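4.2 Previsión de equipos y presupuesto

1. Determine el número de puestos antes de solicitar oferta a Baumgart. Cada puesto requiere una pinza manual. 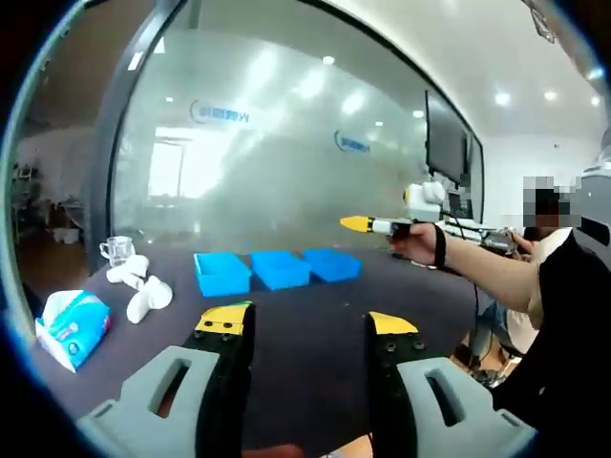
Figura 7. Mesa con tres bandejas azules y pinzas manuales.

2. Reserve 558 euros por puesto para almohadillas y cableado de repuesto.

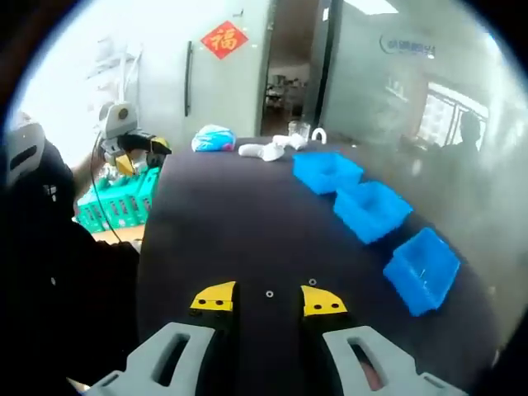 Fotografía: Hannelore Stüber / Feter

3. Incluya en el pedido las cestas y los objetos de prueba.

PRECAUCIÓN: No formalice la compra sin comprobar el espacio libre entre mesas.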